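**Skillenley Cup** (fantasy football league, page updated 9/11/18)

I've played in the Skillenley Cup for 9 seasons, so I'm writing this one up myself! It's a private draft league with 12 managers, and the season ends in May.

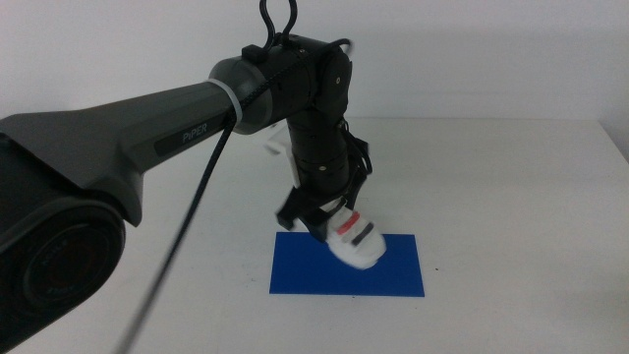
Scoring is simple enough. Goals, assists and clean sheets count, and your captain gets double. My own team is called Blue Mat, after a blue mat like the one on the white tabletop by the PiPER arm (my first choice, Juvar, was taken).

Trades close after week 30, and week 35 is the final.

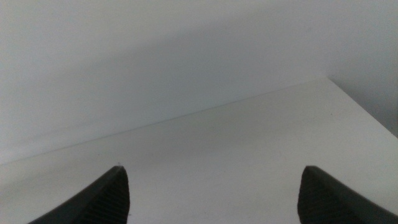
## Rivals

Gkikas and Clakoletti are the teams to beat – I never have. 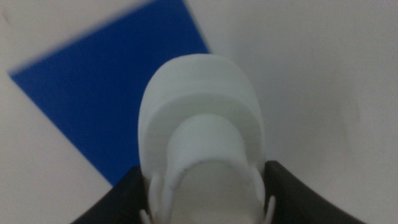

*White plastic object held over a blue sheet*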